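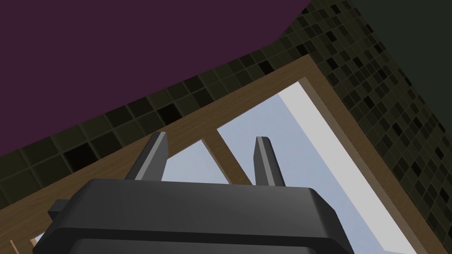

Print this page | E-mail this page

Can a Machine Do Your Kitchen Chores Yet?
By Arwel Pumphrey

Every fall I get letters asking whether to hold off on new cabinet hinges until the robots arrive. Don't hold off. Buy the hinges.

I've been reading up on the Kaltton trials, which run in a computer-rendered kitchen where a dropped pot costs nothing. My own kitchen charges for mistakes. The write-up lists 205 attempts at simple chores and calls 42 of them clean. I wouldn't let a teenager near my glasses with that record.
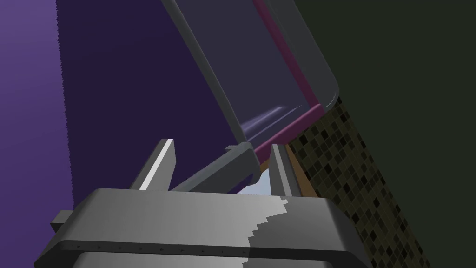

Gripper below a clear container in the simulated kitchen.

Clear plastic is hard enough for people. Before you lift a bin down from a high shelf, feel for the rim with your fingertips and get your other hand flat underneath. Shiny sides fool the eye, and I'd like to see a two-fingered gripper judge one on a bad morning with the sun coming in.

Bevden says its arm will sell for $600 "eventually." For much less you can do this in an afternoon:

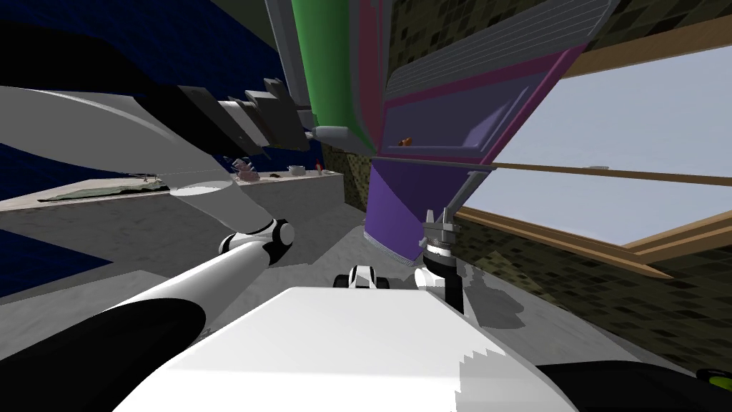 - Clear the counter before you open any upper cabinet.
- Rub a candle stub along sticky drawer runners.
- Wipe grout lines with baking soda paste and an old toothbrush, then rinse twice.
- Tighten door pulls by hand. A power driver strips them.

If a machine ever manages the grout, write and tell me. I'll want to see it done in a real kitchen, with the grease left on.

E-mail this page | Print this page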